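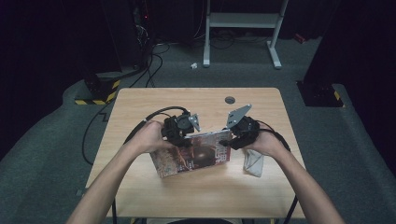 # Jembridge Reading Table: Magazine and Cloth Set

Projects > Jembridge > Small tables > README

December, by Yesenia Usuga
2 min read

## What it covers

Short sessions at a small table with a pale wood-grain top and rounded corners. On the table are a glossy magazine and a light gray cloth. The task is to tidy up: straighten the magazine, fold the cloth, leave both on the table.

## Items

- **Table.** Light top, dark metal legs, one small round grommet hole near the far edge. It stands on gray carpet. Keep the cloth off the hole, it snags.
- **Magazine.** Cover in reddish, brown and dark tones, with large pale characters down the right side. It came from a box of 2006 back issues that Judite Paiva gave us. The gloss makes it slide.
- **Cloth.** Starts crumpled, to the right of the magazine. Wash it on Sunday with the others.

## Layout

The magazine starts at a slight angle. Do not square it up before a session begins. At the end its lower edge should be parallel to the near edge of the table, with the cloth folded in 4 beside it.

## Folders

- `start/` notes on the opening layout
- `tidy/` the sessions, 11 in all
- `notes/` comments by Afonso Barros, mostly on folding

## Known problems

In 2 sessions the cloth ended up on the carpet and was left there. They are marked `floor` in the notes. Page corners on the magazine are starting to curl.

Send corrections to Yusri Wijaya.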